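4.2 What ends up on the bed

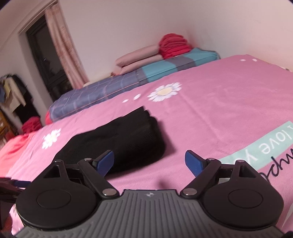 Figure 3. A folded black item on a pink bedsheet with a daisy print.

I said in the last section that I started this study thinking about closets and drawers, and that I came out of it thinking mostly about beds. Let me try to explain how I got there, because it took me an embarrassingly long time to notice.

When I wrote the first diary form for the Masri households, I gave people boxes to tick for where they folded their clean clothes: table, couch, ironing board, floor, other. I left the bed off! I fold at a kitchen table, my mother folded at a kitchen table, and I guess I figured everyone else did too. Of the 811 diary entries that came back in October, 700 had "other" ticked, and nearly all of those had the word "bed" penciled in next to it (a few people underlined it, which I took as a note to me). The form was fixed for the Drallance round, and the entries I talk about from here on come from that second round only.

So why the bed? People told me a lot of different things in the interviews. It's big, it's soft, it's at a decent height if you're kneeling and a terrible height if you're standing. The dresser is usually a step or two away. One woman told me she dumps everything on the bed in the morning on purpose – she can't go to sleep that night until it's put away. Another said she does the same thing and just moves the pile to a chair.

What I want to stay with here is the sheet, though. In the older housekeeping manuals I went through for Section 2, the bed is always made before anything is set down on it, and the folding happens on top of a bedspread. In the Drallance diaries most folding was done right on the sheet. I asked about this in 86 of the interviews and got some pretty strong opinions. Quite a few people like a printed sheet for the job, and they use the print without thinking much about it: a flower or a stripe becomes the place where the towels go, or the line the T-shirts shouldn't cross. Dark clothes on a light sheet came up over and over, too. A folded black item on a pale or pink sheet is easy to find and easy to square up (Figure 3), and you can see every bit of lint on it before it goes in the drawer. On a navy comforter, I was told, you may as well be folding with the lights off.

I should say something about the shape of the folds. Most people I talked to make a rectangle, and a fairly thick one. The flat, thin fold that the Rallgate storage guide recommends showed up in very few homes, and the upright fold in fewer still. People who had tried it mostly went back – too many steps, they said, and it falls over on a mattress anyway. I tried it on my own bed for a couple of weeks and have to agree with them.

Section 4.3 takes up the piles themselves and who gets to move them.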